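Terdale play kitchen, two months in: is it worth $152?

I went into this one expecting to be annoyed. The Terdale had been turning up in every "best play kitchen" list I could find, usually with the same few lines about open-ended play and heirloom quality, and usually from people who had plainly had the thing for one afternoon. Ours has been up since July. It gets used most days by a four-year-old and a visiting cousin who is rough on furniture.

Assembly first, as that's where most of these kits lose me. The box weighs 42 pounds, which I know because it's printed on the side next to a drawing of two people lifting it. There was one person at my house. The instructions are all pictures, and step 11 shows the back panel going on before the hood is attached. Don't do it that way. Fix the hood to the panel while it's flat on the floor, then stand the whole thing up. I did it their way, had to take out six screws, and one of the holes has been loose ever since. There are 64 screws in total, in three lengths, and two of the lengths are so close that I ended up sorting them against a ruler. Start to finish it took me almost 4 hours, with a break for lunch and a bit of sulking.

Now the cooktop, which the sales page makes a great deal of. It's a black glass-look panel set into the white counter, with a gray border, and red burners that have white rings printed around them. I'll give Terdale this much, it looks like a stove. The burners are domed a little, though, and a small pot put straight down on one will rock. My daughter's solution is to park everything in the gap between the two, where it sits fine, so in practice the burners are decoration. The control strip along the front is printed as well. No dials, nothing to press. She poked at it for the first week and then stopped.

The hood is the same story. There's a panel across the front with plus and minus buttons, a pair of round dark knobs and a row of bars like a volume meter, and it's a nice bit of design. I'd have liked it lower. A shorter child will be reaching up over the stove to get to it, and the cousin has already tried climbing on the counter to do that.

Tiled backsplash: no complaints. It wipes clean, and I have wiped yogurt, glue stick and something purple off it.

Countertop: one complaint. White was a choice. It shows every marker line, and the finish by the front edge has picked up a gray smudge that no cleaner I own will move. If you have crayons in the house you'll have one too.

The pots deserve their own paragraph because they're the best part and I nearly didn't get them. The silver saucepan is real metal with a rolled rim and a short handle, and it has come through being dropped down a flight of stairs with one small dent. It's loud. It is very, very loud on a hard floor at 6 a.m. But compared with the plastic pans from our old Solura set, which split at the handles inside a month, it's in another league. You can buy the cookware on its own, and if I were doing this again I might buy just that and put it on a low shelf.

I also borrowed a friend's Wodari for a weekend to compare. It's smaller and plainer, the oven door shuts properly (the Terdale's drops open if you lean on the counter), and the burners are flat, so pots stay where they're put. It looks cheaper and it is cheaper. My daughter played with it for exactly as long as she plays with ours, and I can't say she noticed the missing hood.

So, do I recommend it? With a shrug. The Terdale is solid enough, it looks good in a living room, and the metal cookware is well made. The price is hard to defend when so many of the controls are just printed on. I emailed to ask if a replacement cooktop with flat burners was planned and got a reply thanking me for my interest. If you find one secondhand with the screws still in a bag, go for it. At full price I'd wait for a sale, or get the Wodari and spend the difference on pans.

Three out of five.
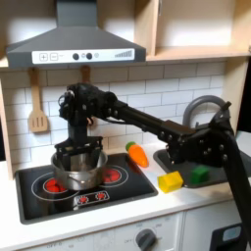
Zodwa Baloyi: I'd go up to four, mostly for the pots. We had the same wobble on the burners and stuck a thin cork circle under the smallest pan, which sorted it. Agree completely about the white counter. Ours has a blue streak from a felt tip and I've tried everything short of sandpaper. Did you ever get that loose screw hole to hold?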